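3.2 Street edges and the walking pace of older residents

The interviews gave us our first surprise. We had gone to Vandavell expecting to hear about traffic speed, and we did hear about it, but the subject people kept coming back to was the edge of the street: where it is, how high it is, and whether they can tell it apart from the road at dusk. One woman described her whole Saturday route to the bakery as a string of edges, naming each corner by how it felt underfoot. We found this a wonderful way of talking about a town, and it changed how we coded the remaining transcripts.

Earlier work on walking in later life has mostly measured distance and time. Those are useful numbers, and we collected them too, but they say little about attention. A person who walks slowly may be tired, or may be looking in shop windows, or may be watching the ground. Geerts's street diaries were a great help to us on this point. Cor Geerts asked residents of Pestar to write down what they were looking at when they stopped, and the ground came up far more often than the researchers had planned for. We borrowed the diary sheet almost unchanged and added two questions, one on light and one on the material of the curb.
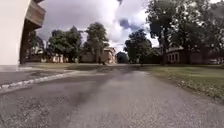 Figure 8. Road and sidewalk on one of the study streets.

Curb material turned out to matter in the diaries much more than curb height. Residents of the older districts spoke of stone edges with real affection, and several could say which streets still had them and which had been redone in poured concrete. Part of this is plainly memory and local pride. Part of it seems to be contrast: along the street in Figure 8 the low curb of pale blocks makes a clear line between the roadway and the darker grey of the sidewalk, and diary entries from streets of this type mention the edge as something to follow. Entries from streets with matching greys on both sides mention it as something to look out for. The difference in wording is small, but it was steady across both diary rounds, and we think it deserves a proper study of its own.

Surface wear was the other strong theme. Patches and old utility cuts were reported with great precision, often with a short history attached (who dug there, how long the barrier stood, whether anyone came back to finish the job). We had no code for this kind of local knowledge at first. After reading the September diaries we added one, called "street history," and recoded the earlier set so that the two rounds could be compared.

Bako differed from the other towns. Its center was rebuilt with shared surfaces – no curb at all in the market streets – and we expected complaints. Some came, mainly from diarists with low vision, who used the shop fronts as a guide and disliked the café tables. Others loved the change and wrote long, happy entries about crossing wherever they pleased. Hustton, where only the side streets were leveled, produced a mix of both, and we return to it in Section 4 when we look at how routes changed after dark.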